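From: Talha Kakakhel
To: sim-users list
Subject: Re: Prandar bathroom pack, worth the licence?

Annelies Postma wrote:
> Has anyone run the Prandar bathroom pack with a humanoid model?
> We are on the April build and need to know about mirrors and
> tinted glass before we renew.

Annelies,

We have it on a 40-seat trial licence, running under Clalell. The mirror over the basin is a proper reflective surface and shows the robot's back along with the door and the towel rail behind it.

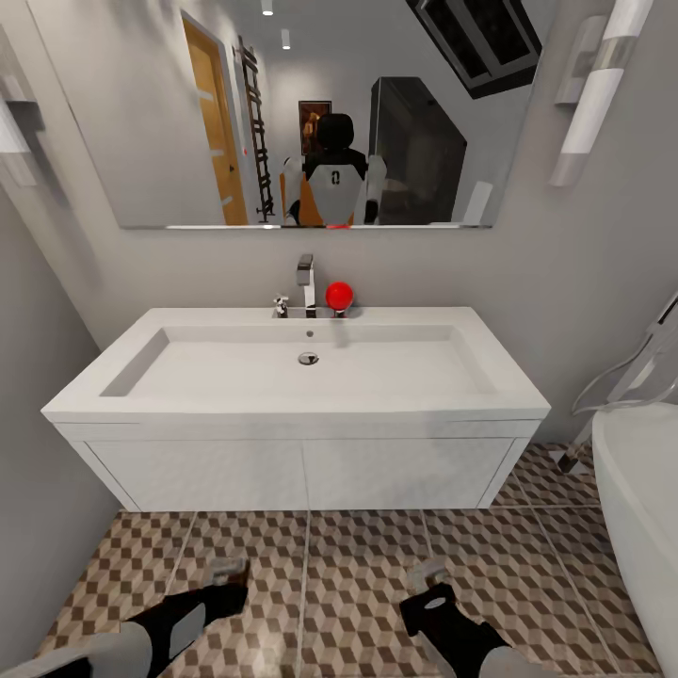
Cost is the main drawback. With reflections on, a batch of 192 episodes took four hours on our machine. Bart Kuipers turned them off for the basin tasks and saw no change in grasp results, but his policy takes depth only, so I would not read much into that.

The shower glass is harder. It is dark, and the toilet shows up in it as a faint white shape. Our segmentation model labelled that as a second toilet in up to 10 per cent of test views.
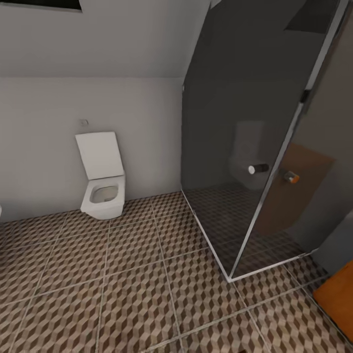
Collision meshes are supplied separately from the visual ones. Check the toilet lid joint: ours loaded with no damping and had to be set by hand. The Gurnero pack does not have this fault, but its floors are plain and it has no mirrors.

I would renew for perception work only. Siebe Van der Linden has our joint settings if you want them.

Talha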